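Flendik Member Balloting System
Administrator Guide

Section 3. Setting Up a Strike Authorization Vote

Use this section to open a strike authorization vote for one bargaining unit. Only an account with the Election Officer role can complete these steps. Branch officers with the Viewer role can see the settings but cannot change them.

Before you begin

The following must be on file:

- the signed request for a vote from the branch
- the current member list for the unit
- the approved wording of the ballot question
- the name of the employer as it appears in the collective agreement

Note: Employers with more than one site must be entered site by site. Mollel, for example, has separate units at Flirton and Ernham, and each unit requires its own ballot.

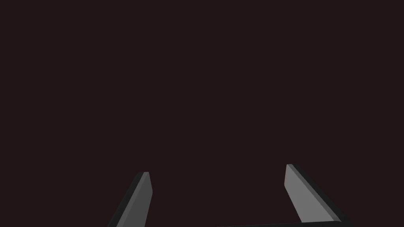 Figure 3-1. Two gripper fingers against a dark background (computer rendering).

3.1 Create the ballot

1. Sign in and select Ballots, then New Ballot.

2. Under Type, choose Strike Authorization. Do not choose General Consultation. A consultation produces no certified result and cannot be converted later.

3. Enter the unit code. Unit codes are assigned by the national office and must match the code on the branch request. The code for the Flirton site is 807.

4. Paste the approved question into the Question field. The field accepts plain text only. Check that apostrophes and quotation marks have carried over correctly.

5. Set the opening and closing dates. The voting period may run for up to 39 days. Where the branch rules set a shorter period, the branch rules apply.

6. Select Save as Draft.

Caution: Saving a draft does not reserve the dates. If a second ballot is opened for the same unit before yours is published, the draft is locked and must be created again.

3.2 Load the member list

1. Open the draft and select Voters, then Import.

2. Choose the member list and select Check. The system compares each entry with the central membership record.

3. Review the entries marked Unmatched. Most result from a change of address or a transfer between sites. Correct them in the membership record, not in the imported list, and run the check again.

4. Confirm that members on leave are included. Members on parental, sick, or military leave keep their right to vote unless branch rules state otherwise.
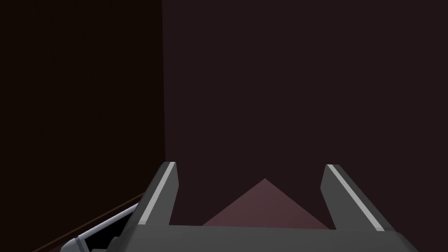 5. Select Lock List. After this point, additions require a written request to the national office.

Note: The check must return a match rate of at least 80 percent before the Lock List button becomes available. A lower rate usually means that an outdated list was used.

3.3 Publish and send notice

1. Select Preview and read the ballot as a member will see it, on both a computer and a phone.

2. Select Publish. A second Election Officer must approve the ballot from a separate account.

3. Print the notice to the employer and deliver it by the method named in the collective agreement - email alone is not sufficient at most sites.

4. File the delivery receipt with the branch request.

Caution: A published ballot cannot be edited. To correct an error, withdraw the ballot, notify all members of the unit, and begin again at 3.1.

Section last revised 17 Sep 2026. Ballots opening in October or later must follow this revision.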